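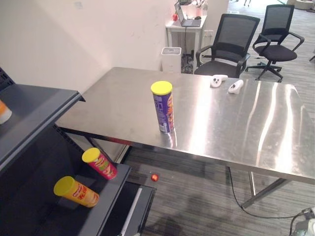 ## 4. Restocking canisters from the work table

Use this section once the shelving unit is assembled and leveled (see section 3). The steps apply to the Tuvitz slotted-upright unit and the 128 cm steel table.

1. Wipe the tabletop with a dry cloth. Smudges on brushed metal can be left for the weekly clean.
2. Stand each canister upright on the table and press the lid down until it seats all the way around.
3. Check the date on the base. Set aside anything within 12 days of expiry.
4. Pick up loose items from the carpet between the table and the shelves before carrying stock across.
5. Load the lower shelf first. Canisters may be stored on their sides, lids facing the open end.
6. Load the upper shelf last.

**Note:** Keep handheld controllers and other small items near the far edge of the table, clear of the stock.

**Caution:** Do not move a shelf while it is loaded. Empty it, lift both ends together, and confirm that each clip sits fully in its slot.

**Caution:** Do not lean on the table's crossbar or use it as a step.

Replacement clips are sold in bags under part number 234. Order from Batista, Numthorpe depot.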